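Zoro sim pack, worth paying for?

drummond_11
Anybody here bought the room pack from Cimell? I've had the trial since April and I keep going back and forth on it. Loading is quick, the two-arm setup worked right out of the box, and my kid thinks it's a video game. I mostly run the bedroom, trying to get the left arm up to the desk without doing anything dumb.

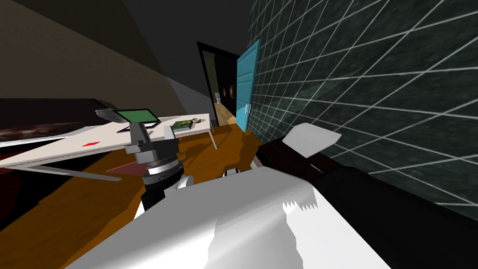 My gripe is the price. 500 for the full set is a lot when I'd use two rooms, tops.

stitska_fan
I paid it and I'm happy! Support got back to me in 40 minutes when my license key wouldn't take. Try getting that with the free stuff.

gstrachan
Gotta disagree. The shadows go jagged on big white surfaces, and I saw it on both of my machines. For 500 I want that fixed first.
- Gregor Strachan

stitska_fan
Who cares about shadows, I'm practicing reaches lol

gstrachan
I care, I train off the camera view.

drummond_11
OK that's fair, I hadn't thought about the camera side. Gregor, did you ever send them a ticket? My trial has 11 days left so I might just wait and see if there's a patch.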